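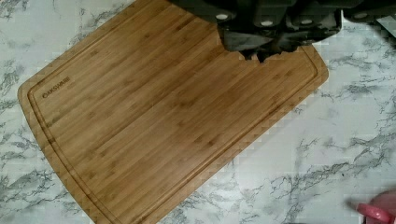 The Oaksware bamboo board on my counter, with the knife block at the back.

Plultungate Skesero kitchen arm — seven months in, and one real scare

I've had the Skesero since September and I still grin when it gets going. It's a counter-mounted arm with a gripper and a wrist camera, and it fetches, wipes, scoops and puts things back. I love this thing! My mornings are better for it. But anybody thinking of buying one should read about the drop first.

Three weeks ago I asked it to clear the board after lunch. It closed on a paring knife, lifted, stopped halfway to the block and let go. No warning tone, nothing on the app until a second later, when it showed fault 153. The knife landed point first on the floor about a foot from my slipper. I hit the stop button (which works instantly, I'll give it that) and stood there with my heart going.

The log had the grip force at 400 when it picked up the knife and then at zero. Mamta Goel at Plultungate support called me back the same afternoon and was great. She had me send the log over and explained that on firmware 1224 the gripper opens when it loses contact with the wrist sensor. Opens! For a sponge, fine. For a blade I'd want it to hold on and yell for help, and I told her so. She agreed and said a change was being worked on. In the meantime she mailed me a new sensor cable and walked me through fitting it, a ten minute job with the small hex key from the box.

I've had no faults with the new cable, but I've also turned off everything to do with knives. It's under Tasks, then Sharp Items, and you have to switch it off for each saved routine separately, so check them all. My neighbor Rajkumari Singhal has the older Cinda model and hers has no such setting. She just puts her own knives away.

Everything else is still a joy. It wipes right into the juice groove on a cutting board, it's quiet enough to run during a phone call, and the grip on round-handled tools is miles better than the Nigam arm I tried before it. I'd buy it again tomorrow — with the knife routines off, shoes on, and the stop button where I can reach it.

Four stars. I'll add the fifth when the firmware change comes out and I've tested it with a butter knife.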